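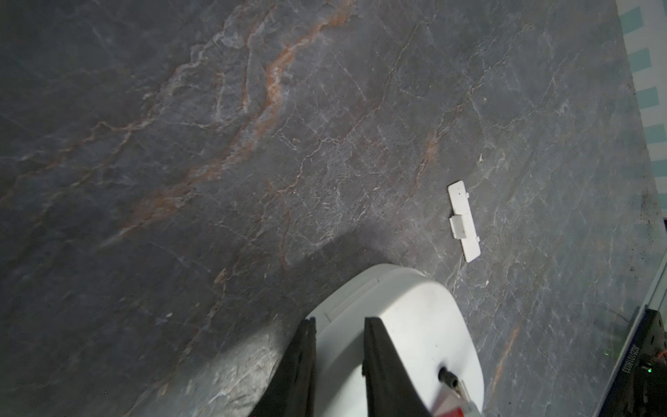

Multow flat mop with two-chamber bucket, review after one winter and one spring

Written by Mārtiņš Toom

I bought the Multow set in the shop Kļaviņa, where it stood between the window cleaners and the garden hoses, and I have used it every week from November until now. I wanted to wait with the review. Most of the reviews I read before buying were written on the first day, when the cloth is new and everything works.

In the box there are the handle in three parts, the flat head, the bucket, 2 cloths and a paper with drawings instead of words. The drawings are clear except number five, where you should press the head into the narrow chamber. It looks as if the head goes in with the long side first. It must go with the short side, and the button on the head should be toward you. If you do it the other way the head gets stuck and you need quite much force to take it out again.

The floor

Our kitchen and hallway have a dark floor with a marble pattern. I should say this at the start, as it is the hardest floor I know for a mop. On the light oak in my mother's apartment you can clean with almost anything and the result looks fine. On a dark floor every line dries white. With our old string mop I had to go over it a second time with a dry towel, on my knees, and this was the whole reason for looking for another system.

With the Multow the lines are mostly gone. I say mostly, because it depends on three or four things which I had to learn.

The water must be warm, and there should be very little cleaner in it. The bottle of our cleaner says one cap per bucket, but the Multow bucket is smaller than a normal one. I use a quarter of a cap. The cloth should be pulled through the narrow chamber twice, even when it feels dry enough after one time. And you walk backward in long curves, like the number eight, without lifting the head. When I lift the head and put it down again there is a mark in that place.

The bucket

One chamber is for washing the cloth and one is for squeezing. The rubber lips in the squeezing chamber are strong and in all these months they did not become soft. My wife finds the squeezing too heavy. She is shorter than me and has to push down from shoulder height, so for her it is real work. A shorter handle would help, but if you leave out the middle part the handle is too short for mopping. There is nothing in between.

I don't like that the dirty water goes back to the same place where the clean water was. The box says "always clean water," and this is not true of this model. After the hallway in February, with salt and small stones from the street, the water is gray and I change it before I go to the kitchen. For the two rooms I need 30 minutes with the change of water included. The old mop took longer, but I never measured it.

The bucket has no wheels, and the carrying handle is thin and cuts into the hand when it is full. There is a small plug at the bottom for letting the water out in the shower. It was tight on the first day and it is still tight.

The cloths

They can be washed at 60 degrees, without softener. One of them I washed together with a black sweater, and it has been full of black hair since then, which is my own fault. The other cloth looks almost new. The pockets where the head goes in are sewn double. On my neighbor Darius's mop, which is from Idov, one pocket opened after a short time and he fixed it with fishing line.

Extra cloths from Multow are expensive for what they are. The ones from Halalard have the same size on the package, but they are a little longer, and the corner folds under when you turn. I would pay for the right ones.

Corners and small things on the floor

The head is rectangular and goes well along the wall. Under the radiator it goes too, if you lay the handle down completely, and the joint allows this. But the mop is bad with loose things. Crumbs and little pieces of plastic are pushed in front of the head and then they stay in a line where you stopped. You have to sweep or vacuum first, always. With the string mop I was lazy about that and it forgave me.

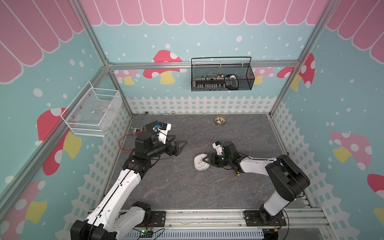 Baiba Kivi, who read this before I put it on the page, answered that I am too kind about the joint. Hers started to turn too easily after one year, she wrote, so the head flips over when she lifts it from the bucket, and the water runs down on her slippers. She also thinks that a quarter of a cap is too little for a kitchen where people fry fish, and she uses half.

I tried half a cap after her letter. Near the stove it was better and in the hallway I got the white lines again, so now I do the stove area by hand with a sponge and keep the weak water for everything else. About the joint I can't say anything yet. Mine holds.

Spare parts

I wrote to Multow to ask if the joint can be bought alone. The answer came on Thursday in the evening, polite and short. The joint is not sold alone, only the complete head, article 2330, and the shop has to order it. At Kļaviņa they said it takes 23 days. I did not order one.

My points

For a dark, smooth floor I give it four of five. For tiles with deep lines between them I would give three, as the flat cloth goes over the lines and does not reach the bottom. If you have a bad back or a bad shoulder, try the squeezing in the shop first. At Kļaviņa there is an open set on the lower shelf, and they let me press it without water.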